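Skirkstead Help Desk
Ticket 900: Orange sheets won't hold a crease
Category: Paper folding / Materials
Opened by: Fiona Mowat
Assigned to: Finn Sperling
Status: Open

Fiona Mowat, 9:05 a.m.
Problem: the long fold opens back up. I start with a flat orange sheet, fold it over on the slant, press it down, let go, and the flap lifts. The second fold then lands on top of a flap that isn't where I left it, and by the third one the pointed end is crooked.

Paper is Tosa, the orange, from the mixed-color pack. The wrapper says "crisp fold." I have my doubts about that. The pack has been open since March, and the first few sheets were no better than the ones I'm on now.

What I've tried so far: pressing harder, pressing twice, folding the other way and back again. Pressing harder gave me wrinkles. Pressing twice gave me two creases side by side.
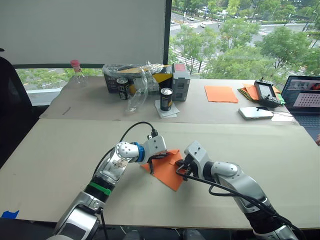

I also swapped to a new sheet from lower in the pack in case the top ones had picked up damp. No change that I could find. Please don't send me the standard link to "Folding Basics." I've read it, and it spends most of its length on choosing a color.

Finn Sperling, 9:43 a.m.
Thanks for the detail. Before we blame the paper, can you check the following?

1. Grain direction. Bend the sheet gently one way without creasing it, then the other. One way will push back more. Your long fold should run along the easy direction.
2. Surface. What are you folding on?
3. Are you lining up corners first or edges first?

The Stendell guide recommends corners first for anything with a slanted fold.

Fiona Mowat, 10:20 a.m.
1. I did the bend test. Maybe there's a difference. If I had to bet money on which way was stiffer I'd keep the money. I turned the sheet a quarter turn and folded it again anyway. The flap lifted a little less, or I wanted it to.

2. Beige tabletop, looks and feels like cardboard. I'd wondered about that myself. It seems to give slightly under the crease, so the fold gets pushed into the table and not flattened.
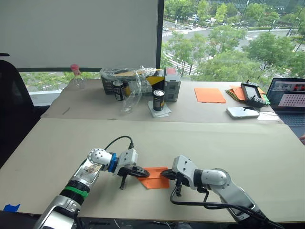

3. Edges first. I know what the Stendell guide says. I tried their corner method last year on a different paper, and the corner was perfect and the edge was off by more than I could hide. A slanted fold has no second corner to meet, so I don't see what corners first is supposed to fix.

Finn Sperling, 10:52 a.m.
Fair point on the corners. Let's take the surface out of the question. Could you do one fold on something hard and compare? A big hardcover book will do. Same pack, same fold, same direction.

Also, what weight does the wrapper give? I have the Tosa orange down as 85 grams, and that's on the heavy side for layered folds.

Fiona Mowat, 11:30 a.m.
Wrapper says 85. So at least somebody agrees with somebody.

Hard surface test done, on the back of an atlas. The crease came out sharper. I'll give you that much. I left both sheets alone for 5 minutes and went back to them. The atlas one had opened less. One sheet on one book doesn't prove anything to me, so I'm leaving the ticket open and starting over with a fresh sheet on the regular table, set at a slant the way I normally do it.

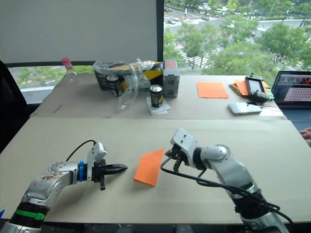 For the record, I don't accept "heavy side" as an answer on its own. The pack is sold for folding. If it can only take one fold before the layers fight each other, the wrapper should say so.

Finn Sperling, 11:48 a.m.
Agreed, and I've passed that along to the supplier desk. I don't expect a fast answer.

Try this in the meantime. Make the crease lightly, open the sheet completely, then fold it again on the same line and press from the middle out to each end. Pressing from one end to the other can walk the top layer sideways, and then you get the crooked point you described. Don't press the narrow folds until the wide one is settled.

Fiona Mowat, 1:15 p.m.
Tried the middle-out version. The main flap was better behaved, and the diagonal came close to where I wanted it. The narrow parts are still a nuisance. There's a small raised bit on the thin strip at the right that doesn't want to go down, and the bottom edge runs uphill. I'd call it an improvement. I wouldn't call it fixed, and I'd like the ticket not to say "resolved" when I look at it tomorrow.

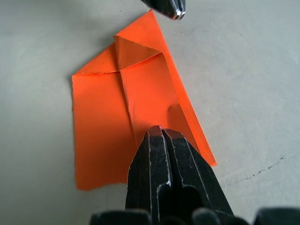 Wi wrote in to say that the same orange gave trouble here too, and that the green from the same pack folded without any fuss, so it may be worth trying one before giving up on the brand. Wi also swears by scoring the line first with an empty ballpoint.

Fiona Mowat, 1:40 p.m.
I'm not convinced dye changes how paper folds, but a green sheet costs me nothing. The ballpoint sounds more likely to help. I'll do one of each, separately, so we don't end up crediting the wrong one.

Finn Sperling, 1:52 p.m.
Sounds good. Status stays at Open. Linked to ticket 43 (creases cracking on heavy stock). Waiting on: green sheet, scored sheet, supplier desk.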